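How to Try Out a Patient Simulator Before You Buy

Sales demos for nursing lab equipment go well. They're supposed to. The Truvedow rep ran our manikin through a perfect cardiac arrest, and I still wouldn't sign anything on the strength of it.

Step 1. Ask for a loan unit

Two weeks is fair. If they offer an afternoon, ask who else got longer.

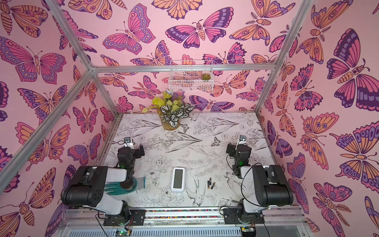
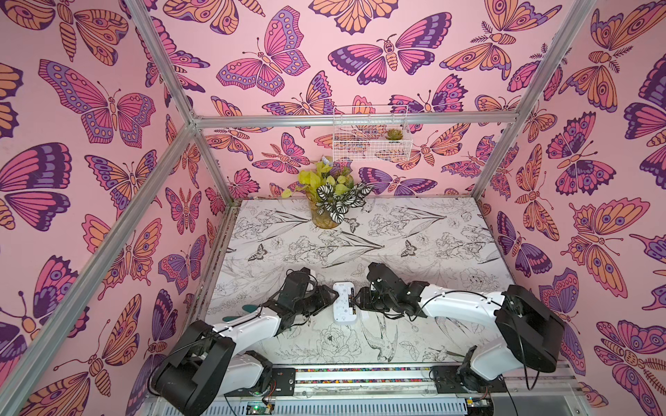
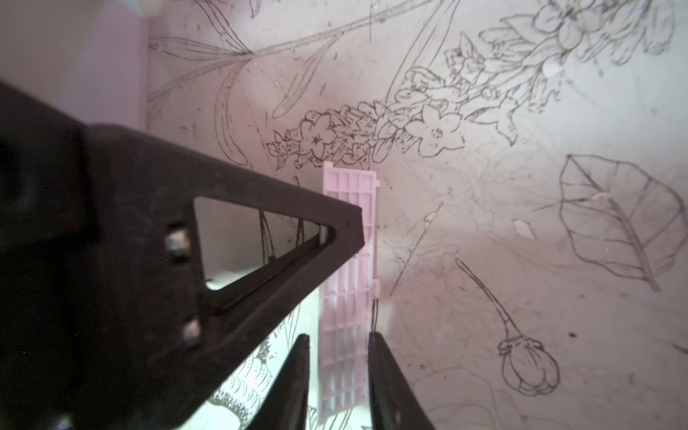
Step 2. Let students run it

Put 40 of them through the same scenario, in groups of 4. Keep the rep out of the room. Write down every restart, including the "quick" ones.

Step 3. Check the scoring

Have an instructor grade the same sessions on paper. Yaw Arthur did this with our Nurnon trial and the software passed students he would have failed.

Step 4. Price the second year

Licenses, skin, batteries, shipping for repairs. "Support included" needs an end date in writing.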